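Toy and Tableware Swap Moves to Irkel Hall

The spring swap has closed its books, and the next one has a new address. From January the swap will be held at Irkel Hall on Vorkent Street instead of the school gym, where the floor is being replaced.

This spring 34 households brought things in, and almost 100 took something home. The cash box for coffee and cake came to $1,490. Most of that goes toward the hall rental, and the rest will buy folding shelves so that dishes no longer have to be stacked on the floor. 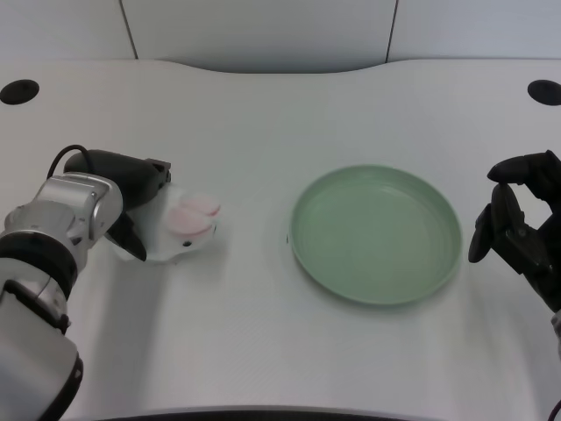

White plush bunny with pink ears, and a pale green plate.

A few rules are changing. Soft toys must be washed before drop-off and handed in at the side door. Puzzles need the piece count written on the box, and if pieces are missing, say so. Car seats and bike helmets will not be taken at all. Dishes are welcome as singles or in sets, but please check the rims for chips. Wrap them in newspaper – towels tend to get lost.

Drop-off is on Friday from four to seven. Each household may bring up to 31 items, the same limit as before. Anything left over after the swap goes to the thrift store in Drunitz, which has asked us to stop sending VHS tapes.

Parking at Irkel Hall is tight. The lot behind Lambrechts Bakery is open to us after noon, and the bus stops across the street.

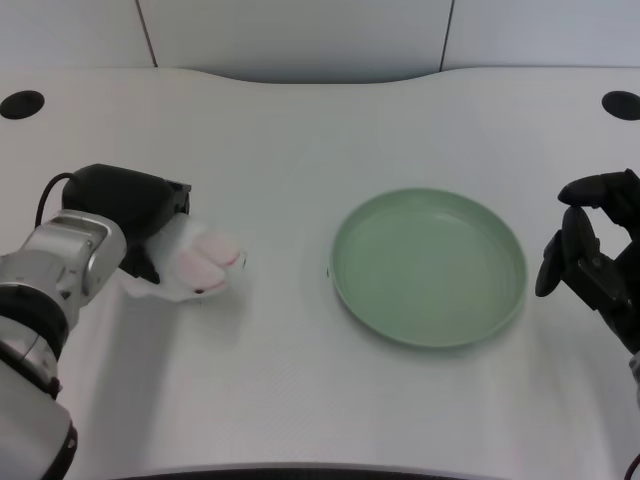

Fotini Liapis wrote in to ask that the Friday hours run later, as she works until seven and has missed the last two drop-offs. We are looking for someone to keep the side door open until eight. If you can do it, call Corina Gruber or leave a note at the library desk.

Table sign-up sheets will be at the library from the first week of December.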